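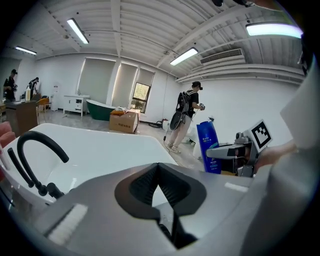
Freestanding white tub with black gooseneck tap. The shampoo bottle is standing on the floor beyond the tub.

Caring for a Freestanding Bathtub and Storing Bath Products Nearby

Last updated: July
Reading time: 4 minutes
Filed under: Home Care > Bathrooms > Cleaning and Storage

A freestanding bathtub has no surrounding ledge, and for this reason bottles, cloths and brushes tend to collect on the rim or on the floor beside it. This guide sets out the procedure recommended by Katen Home Services for cleaning a glossy white tub, maintaining black tapware and arranging toiletries within reach of the bather. It applies to both acrylic and enamelled tubs. Owners of natural stone tubs should consult the separate Katen guide to stone surfaces before using any product named below.

What you will need

A bucket of warm water
Mild, unscented dish soap
Two soft microfibre cloths, one kept solely for the tapware
A soft sponge without a scouring side
White vinegar (for the tub only)
A dry towel for the floor

Before you begin

Remove all bottles, cushions, mats and cloths from the bathing area. Cushions with fabric covers should be taken to another room, as the covers mark easily when splashed. Coil any cords and move cartons or packing materials well clear, so that the full perimeter of the tub can be reached on foot. Lay the dry towel on the side from which you intend to work.

Read the maker's care sheet if you still have it. Where its directions differ from those given in this guide, the care sheet takes precedence.

Cleaning the tub

1. Rinse the interior with warm water, beginning at the rim and working down toward the drain.

2. Add a small quantity of dish soap to the bucket and wipe the interior with the sponge. Use long, overlapping strokes. Circular scrubbing with a gritty cleanser will dull a glossy finish over time, and the damage cannot be reversed at home.

3. Wipe the rim separately with fresh soapy water. A wide rim gathers more residue than the basin, particularly where bottles have been left standing.

4. If a mineral line remains, mix one part white vinegar with 4 parts water, apply it with the sponge and leave it for 3 minutes. Rinse thoroughly. Vinegar should not be used on enamel that is chipped or visibly worn.

5. Clean the outside of the tub down to the floor. The side facing the wall is frequently missed, and dust combined with steam forms a grey film there that becomes difficult to lift.

6. Dry all surfaces with a microfibre cloth.

Maintaining black tapware

Black finishes show water spots sooner than chrome and are less tolerant of acids. Do not allow vinegar, bleach or limescale remover to come into contact with a black spout or handle. Wipe the tapware with a cloth dampened in plain water, follow the curve of a gooseneck spout from base to tip, and dry it immediately. White deposits at the outlet may be softened by wrapping it in a warm, wet cloth for 20 minutes. Repeat the treatment if necessary; do not scrape.

Check the base of the spout and handles while drying. Movement at the base should be referred to a licensed plumber, as tightening from above can damage the seal.

Storing toiletries

Katen advises against keeping bottles on the rim. Soap residue and dyes can leave rings on the surface, and a full bottle may chip enamel if it falls into the basin. The following arrangements are suitable:

A low stool or side table placed within arm's reach. The Esau stool holds some 8 bottles of ordinary size and has rubber feet.
A bath caddy that spans the tub, removed and dried after each use. The Ung caddy extends to fit most freestanding models.
A tray on the floor for tall bottles. A tall shampoo bottle is stable enough on a level floor, but a tray contains drips and allows everything to be lifted away at once for mopping.

Close every cap before putting a bottle away. Bottles that are nearly empty may be stored upside down in a cup until finished.

Routine care

Rinse and dry the tub after each use. Clean it with soap once a week, and treat mineral deposits only when they become noticeable. Households with hard water may need to treat them more often.

Floor trays should be emptied and washed at the same time as the tub. The Plulto tray is dishwasher safe on the upper rack.

Guide prepared by Tarek El Fassi, Household Care, Katen Home Services.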